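Why Does a Shadow Have a Soft Edge?

Put a cup on a table and look at the surface beside it. Part of the table is darker. Light travels in straight lines, and the cup blocks some of it. The area that gets less light is called a shadow.

Some shadows have sharp edges. Others are blurred. The difference depends mostly on the size of the light source and how far away it is. A small lamp sends light from nearly one point, so the edge is sharp. A wide ceiling panel sends light from many points at once. Near the edge of the shadow, the cup blocks only some of those points. This partly lit zone is the penumbra. The darkest part is the umbra.

A beige-gray plastic container on a gray tabletop makes a soft shadow with no clear outline. The bright white spot on its tab is a highlight – light reflected strongly in one direction. 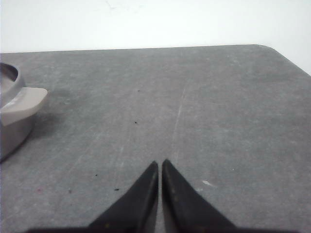
Try It Yourself

You need a plastic cup, a flashlight and a sheet of white paper.

1. Stand the cup on the paper in a dark room.
2. Hold the flashlight 30 centimeters away and look at the edge of the shadow.
3. Turn off the flashlight and switch on a wide ceiling light. Look again.

Word Box

Opaque: does not let light through.
Penumbra: the partly lit edge of a shadow.
Umbra: the fully dark part.

Bremura Science Pages, updated 29/08/2019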